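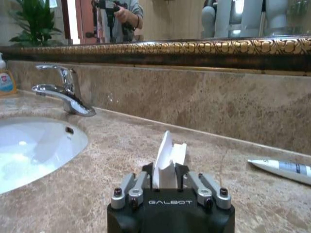

Ghazala Kakakhel writes that she has had her Ovus vanity top for 2 years, wipes it down every night with a dry tissue, and has yet to find a ring on it. She did ask us to be clearer on this page about what the sealer does and how often it has to be redone, so that section is longer than it used to be.

Bath > Countertops & Vanity Tops > Natural Stone

Posted in August by the Plellholm product desk
3 min read

Ovus Marble Vanity Top, Bragança finish

The Ovus is a solid marble top for a bathroom vanity, cut to order and polished on the face and front edge. Bragança is our name for the warm color range, which runs from pale beige to mid brown. The veining differs from slab to slab. If you are ordering two tops for the same room, put both on one order and ask for them to be cut from the same slab. We can't match a slab later.

Standard thickness is 30 mm. The longest single piece we ship is 170 cm. Anything longer is made in two sections with a seam, and you choose where the seam falls when you approve the drawing. Most people put it at the center of a basin cutout, where there is the least stone to join.

Price starts at $279 for the shortest size with no cutouts. Basin and faucet holes are quoted separately. A matching backsplash can be added at the drawing stage.

Sealing

Every top leaves the shop with one coat of Dristach penetrating sealer. It soaks into the stone and slows down water and oil. It does not stop acid. Lemon juice, vinegar and many toilet cleaners will leave a dull mark on polished marble whether it is sealed or not, and a dull mark has to be repolished.

To check the sealer, put a spoonful of water on the stone and leave it for a few minutes. If the stone under it has gone darker, it is time for another coat. Apply it with a lint-free cloth, wait as long as the bottle says, and buff off anything left on the surface.

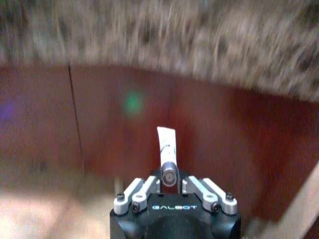 Daily care is simple. Use warm water and a soft cloth, with a drop of dish soap when there is toothpaste or makeup to get off. Rinse and dry. Do not use scouring powder or the rough side of a sponge. Metal is the other thing to watch. Razors, nail scissors and the bottom of a shaving cream can should be kept from dragging across the polish. A small tray takes care of most of it.

Installation

The cabinet must be level before the top goes on. Check it front to back and side to side, and shim under the cabinet if it is out. Never shim between the cabinet and the stone. Carry the top on its edge, with two people, and set it down on a bead of clear silicone. Let the silicone cure overnight before you connect the faucet.

Ordering

Send us the cabinet width and depth, the basin model and the faucet spacing. We return a drawing for approval. Cutting starts once it is signed, and changes after that point are charged as a new top. Samples of the Bragança finish are available by mail. Pickup from the Plellholm yard is by appointment, Saturday mornings included.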